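読了時間:約9分
検索 キーワードを入力 検索する

積み木仕分けデモセルにおける下降停止不良について(第二報)
Vusunano株式会社 ロボット安全推進室
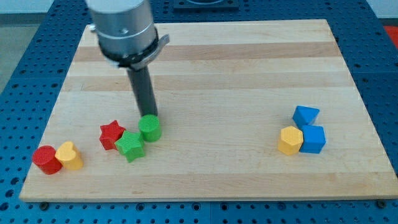

Vusunano株式会社は、当社が教育機関および展示施設に納入しております卓上型デモセル「Murach」において、アームの下降動作が指定の高さで停止しない不具合が発生したことを、三月に第一報としてお知らせいたしました。その後の調査により原因が判明し、対策の内容が決まりましたので、ここに報告いたします。ご利用の皆様にはご心配とご不便をおかけしておりますことを、深くお詫び申し上げます。

この不具合による、お怪我の報告は受けておりません。ただし、当社は本件を、物の破損だけの問題としてではなく、安全に関する問題として取り扱っております。同じ動作が、人の手が作業台の上にある時に起きた場合、指をはさむ可能性があるからです。対策が完了するまでの間、本報告の中ほどに記載しました使用上のお願いを必ずお守りくださいますよう、お願い申し上げます。

1.対象となる製品

対象は、デモセル「Murach」のうち、制御ソフトウェアの版番号が3014であるものです。版番号は、操作画面の「装置情報」を開き、一番下の行でご確認いただけます。3014より前の版では、同じ条件で試験を行いましたが、不具合は再現しませんでした。しかし、前の版をお使いのお客様が3014へ更新することは、当面お控えください。更新用のファイルは、すでに当社の配布ページから取り下げております。

Murachは、木の板の上に置いた色つきの積み木を、アームの先端で押して動かし、形や色ごとに分ける様子を見ていただくための装置です。積み木は3Dプリンターで作ったもので、円柱、星、ハート、三角柱、立方体、六角柱などの形があります。つかむ動作はなく、先端の棒を板の近くまで下ろし、横に動かして積み木を押します。このため、棒をどの高さで止めるかが、装置の動作の中で最も大切な値になります。

2.発生した事象

最初の報告は、Pundton科学館の展示担当の方からいただきました。午前の実演の準備中に、アームが積み木の横に下りるはずのところ、積み木の真上に下り、そのまま止まらずに押し続けたというものです。円柱の積み木が板に強く押しつけられ、側面に割れが入りました。板にも丸いくぼみが残りました。担当の方が非常停止ボタンを押し、アームは停止しました。作業台の近くに来館者の方はいらっしゃいませんでした。

当社の技術員が同館を訪問し、動作記録を回収いたしました。記録によりますと、アームは積み木に接触した後も、下降の指令を受け続けておりました。本来であれば、接触の力が設定値を超えた時に、保護停止がかかります。本件では、この保護停止が働くまでに15秒を要する状態になっており、非常停止ボタンの操作がそれより先に行われました。正常な状態では、保護停止は接触と同時にかかるべきものです。

その後、当社からすべての納入先に確認をお願いしましたところ、8件の類似の事象が見つかりました。この件数には、Pundton科学館の事象も含まれております。多くは「積み木が倒れた」「棒が板に当たって音がした」という軽いもので、故障とは思わず、そのままご使用を続けておられた例もございました。当社がお客様に異常の見分け方を十分にお伝えしていなかったことが、発見を遅らせたと考えております。この点につきましても、お詫び申し上げます。

3.原因

調査の結果、原因は二つあり、これらが重なった時に危険な動作となることがわかりました。

第一の原因は、積み木の位置の計算です。Murachは、作業台を上から見るカメラの画像により、それぞれの積み木の位置を求めます。版番号3014では、となり合った積み木を区別する処理を新しくいたしました。この新しい処理では、異なる形の積み木が互いに接している場合、または一方が他方に少し重なって見える場合に、二つを一つの大きな形と判断することがあります。一つと判断されますと、その形の外側が実際と違う場所に計算されます。その結果、アームは、何もない場所に下りるつもりで、積み木の上に下りてしまいます。

当社の出荷前の試験では、積み木を一つずつ離して置いた配置を多く使用しておりました。しかし、実際の実演では、積み木は何度も押されて集まり、互いに接する配置が普通になります。試験の条件が、お客様のご使用の状態を正しく表していなかったことになります。

第二の原因は、保護停止の設定です。先端の棒が板に軽く触れただけで停止することが多いというご意見を以前よりいただいており、3014では、短い接触では停止しないように、判定の待ち時間を加えました。この待ち時間は、横に押す動作だけに適用する予定でした。ところが、設定ファイルの記述に誤りがあり、下降の動作にも同じ待ち時間が適用されておりました。さらに、待ち時間の値そのものも、本来予定していた値より大きく入力されておりました。

設定ファイルの変更は、担当者のほかに一名が確認する決まりになっております。確認は行われましたが、確認者が見たのは変更した行だけであり、その変更がどの動作に及ぶかは確認の項目に入っておりませんでした。個人の不注意としてではなく、確認の方法に不足があったものとして、後に述べる再発防止を行います。

なお、アーム本体、先端の棒、およびこれを取り付ける金具について、回収した一式を分解して調べましたが、下降停止不良の原因となる異常は認められませんでした。力の測定に使う部品も、基準の範囲内で正しく働いておりました。

4.対策が完了するまでのお願い

版番号3014をお使いのお客様は、自動仕分けの運転を中止してください。電源を入れて展示するだけの場合も、運転モードは「手動」にしてください。

手動で動かす場合は、次のことをお守りください。

・アームが動いている間は、板の上および作業台の上に手を入れないでください。積み木の位置を直す時は、一時停止ではなく、非常停止ボタンを押してから行ってください。
・アームを下降させる時は、速度を一番低い段階にしてください。
・操作する方のほかに、非常停止ボタンの前に一名を置いてください。
・お子様が参加する実演は、対策が完了するまで行わないでください。

積み木をはじめから離して置けば自動運転をしてもよいか、というお問い合わせを多くいただいております。申し訳ございませんが、これもお控えください。運転を続けるうちに積み木どうしが接し、不具合の条件がそろってしまいます。

先端の棒が積み木や板に強く当たったことがある装置では、棒が少し曲がっている可能性がございます。外から見てわからない場合もありますので、お心当たりのあるお客様は、下記窓口までお知らせください。点検は当社の負担で行います。割れた積み木は、破片で手を切るおそれがありますので、ご使用にならず、無償交換をお申し込みください。

5.対策の内容

修正版のソフトウェアでは、以下の変更を行います。

まず、保護停止の待ち時間を、下降の動作から完全に外します。下降中に設定値を超える力を検出した場合は、ただちに停止し、操作する方が確認のボタンを押すまで再開しません。横に押す動作については、待ち時間を残しますが、その上限をソフトウェアの中で固定し、設定ファイルからは変えられないようにいたします。

次に、積み木の区別の処理を、前の版の方式に戻します。前の方式は、接した積み木の数が多い時に、判断ができずに停止することがあり、実演が途中で止まる原因になっておりました。ご不便が戻ることになりますが、判断を誤って動くよりも、止まることを選びました。新しい方式は、試験をやり直した上で、別の機会にご提供いたします。

最後に、下降を二段階に分けます。アームは積み木の高さより上で一度止まり、下りる場所をもう一度カメラで確かめてから、低い速度で残りを下ります。この変更により、一回の動作にかかる時間は少し長くなります。

修正版は、社内の試験のほかに、株式会社Golestaniに依頼し、当社とは別の立場から評価を受けております。同社には、積み木の配置を当社に知らせずに決めていただき、接した配置、重なった配置、板の端に寄った配置を含めて試験をお願いいたしました。試験は12の項目からなり、すべての項目に合格することを、配布を開始する条件といたします。現時点では試験の途中であり、結果は第三報でお知らせいたします。

修正版の適用は、お客様ご自身で行っていただくのではなく、当社の技術員が訪問して行います。適用の後、その場で停止の確認試験を行い、記録の写しをお渡しいたします。訪問の順番は、事象の報告があった施設、お子様のご利用が多い施設、その他の施設の順とさせていただきます。

6.再発の防止

設定ファイルの変更を確認する時は、変更した行だけでなく、影響を受けるすべての動作を一覧に書き出し、実機で一つずつ動かして確かめることを決まりといたしました。安全に関わる値の変更には、開発部門に属さない者の承認を必要といたします。

出荷前の試験に使う積み木の配置も見直しました。納入先のお客様のご協力をいただき、実演が終わった時の板の上の状態を集め、これを試験の配置として使用いたします。ご協力くださる施設の皆様に、心より御礼申し上げます。

また、取扱説明書に「異常の見分け方」の項を加えます。棒が積み木の真上に下りた、板に当たる音がした、同じ場所で何度もやり直した、という三つの様子は、どれも軽く見えましてもご報告いただきたい事象です。説明書の改訂版は、技術員の訪問の時にお持ちいたします。

7.ロボット安全推進室長 Kolbrún Ragnarsson のコメント

「Murachは、小さな装置です。そのため、私たちの中に、大きな産業用の機械ほどには危なくないという気持ちがありました。Pundton科学館で割れた積み木を見た時、私はその気持ちを恥ずかしく思いました。積み木を押しつぶす力は、指にも同じように働きます。最初にご報告くださった展示担当の方は、すぐに非常停止ボタンを押し、割れた積み木も動かさず、その時の配置を紙に書いて残してくださいました。この紙がなければ、積み木どうしの接触が条件であることを見つけるのに、もっと長い時間がかかったと思います。修正版は急いでおりますが、試験を短くすることはいたしません。お待たせいたしますことを、どうかお許しください。」

8.費用について

修正版の適用、先端の棒の点検および交換、割れた積み木とくぼみのできた板の交換は、保証期間が終わった装置も含め、すべて無償で行います。運転の中止により、予定されていた実演や授業を取りやめられたお客様につきましては、個別にご相談を承ります。窓口にご連絡の際は、装置の製造番号と版番号をお知らせください。

9.お問い合わせ

Vusunano株式会社 ロボット安全推進室 Murach対応窓口
受付時間:午前9時から午後5時まで

装置が予期しない動きをした場合は、非常停止ボタンを押し、電源を切らずにご連絡ください。電源を切りますと、直前の動作記録の一部が失われます。受付時間の外は留守番電話で承り、次の営業日の午前中に担当者より折り返しご連絡いたします。

以上

検索 キーワードを入力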